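Our project is about a small family restaurant named Dinska, which serves Polish home food. We wanted to understand how such a place keeps its guests when the menu changes very seldom. The owner, Mrs. Stępień, allowed us to visit in April and to read the order book.

The book had 2574 orders in it. We copied them by hand into a table, and this took much longer than we planned. In the book, pierogi is written in five different ways, so first we had to agree on one spelling. 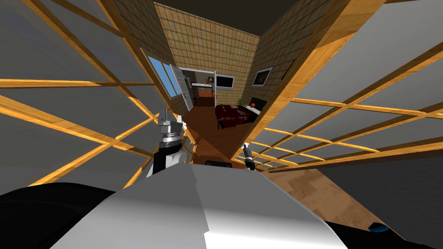
## What the guests order

The menu has eight main dishes. Pierogi with potato and cheese is the most popular, and sour rye soup is second. The duck is ordered mostly in the evening, and it needs the most kitchen time. Mrs. Stępień keeps it because her father cooked it — she does not want to discuss the price.

Bread comes from Darker, a bakery on the next street. It is delivered before 7 a.m. and it is free with every soup. 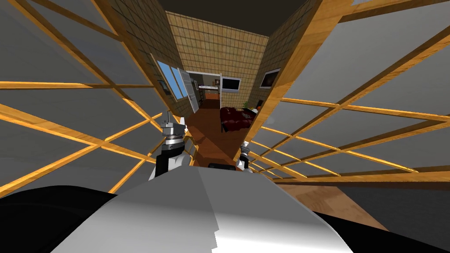

Awuor Odera remarked, after reading our first draft, that free bread is also a cost and we should put it in the calculation. We did this for the second draft. The soup still earns money, but less than we wrote before.

## Talking with guests

We left short question cards on the tables. Most people answered only the first question, about the favorite dish. A few wrote longer notes about the portions, which they find large, and about the waiting time at lunch. 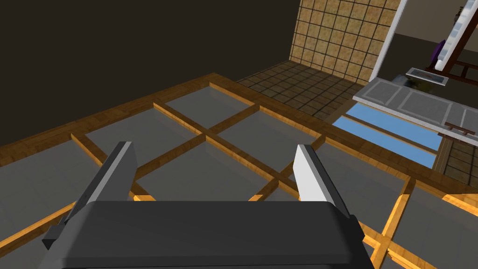 Natalie Hulme wrote to us that lunch guests and dinner guests should not be mixed in one group, as they want different things. She is right, but our cards did not ask for the hour, and we could not separate them later.

## Comparison with Prornetti

Prornetti is an Italian place about 500 meters away. It changes its menu every month and prints it on paper. We ate there once, so our comparison is weak — one dinner cannot show much. The pasta was good and the service was faster than at Dinska.
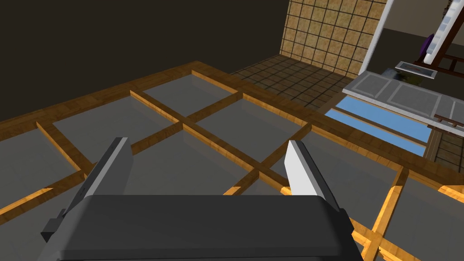
*Fig. 4. Wooden lattice and gripper fingers.*

For the next group we suggest to write the hour on each card and to begin copying the order book in the first week.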